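# Budgeting for a two-arm kitchen handling cell

Last checked: 27th October

Work through these steps before you ask Kustier or any other supplier for a quote. The order matters, as each figure feeds the next.

## 1. Write the task down first

One task, one line. Ours at Bromidbridge reads "move buns between steamer and plate, lid off and lid on". Then list every object the hands must touch, including lids and handles. Suppliers price on the hardest object, and for us that was the lid.

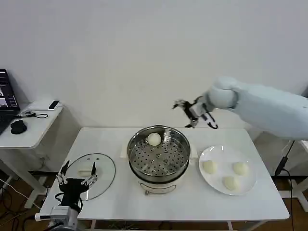
*Bun handling with the steamer, plate and lid on one table.*

## 2. Price the hands separately

Ask for arms and hands as two lines. A quote with one combined price is hard to compare, and you will want to know what a spare hand costs. Our fingertip sets came to 747 each. We budget for two spare sets a year and ordered the first in May.

## 3. Add the small items

These are what we left off the Thambiah budget:

- table, and a side table for the laptop
- cable runs and floor covers
- mounts for the wrist cameras
- steamer, plates and a second lid
- practice food

Our small items came to 3,021 in total. Put them on their own sheet — they get lost under "sundries" otherwise.

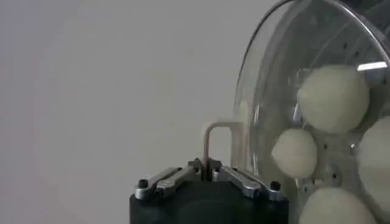 Practice food needs its own line as well. Allow up to 80 buns a week while the task is being set up, and fewer once it is running. If you reuse them, check them every morning and throw out any that have gone hard or split, as they no longer handle like fresh ones.

## 4. Plan the space

Measure the table with the arms at full reach, then add room for a person to walk behind. At Sinddale we measured the table only and had to move a door.

## 5. Hold something back

Keep 100 a month for fixings, tape and replacement cables. Keep a larger sum for one repair visit in the first year, and ask the supplier for the call-out rate in writing.

## 6. Send it out

Send the same task line and object list to each supplier. Ask for delivery, fitting and training as separate lines, and a date for each.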